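Zurnov
Thu 20 April

1/ Zurnov is pleased to announce that the Hindix two-arm work cell is now open for orders. The cell is offered as a complete kit for laboratories and training centers that study the handling of cloth and other soft goods.

2/ Each kit includes two arms with grippers, the work table and a license for our Fongate control software. Assembly requires one hex key set and 4 hours. Support is provided by e-mail for the first year.

3/ Folding remains the most requested task among our customers. The software release in May will add a set of towel and sheet routines, prepared under the direction of Lihua Xiao. 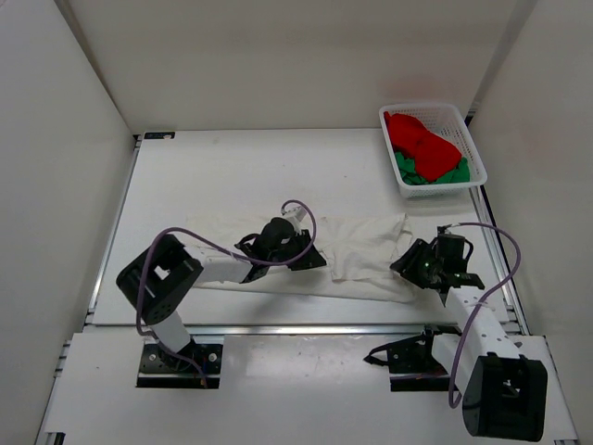 Hindix cell with both grippers at an off-white cloth. Red and green cloths are in the basket at the far right corner.

4/ The routines were developed over 747 recorded sessions. Customers may edit them or record their own - no separate license is needed.

5/ Ten kits are reserved for schools at a reduced price. Applications should name a responsible instructor and state the intended use.

6/ Owners of the earlier Marty kit may transfer their software license to Hindix. The arms themselves are not interchangeable between the two models.

7/ Questions about orders and delivery may be directed to Kristaps Jankauskaitė, Customer Relations, extension 2226.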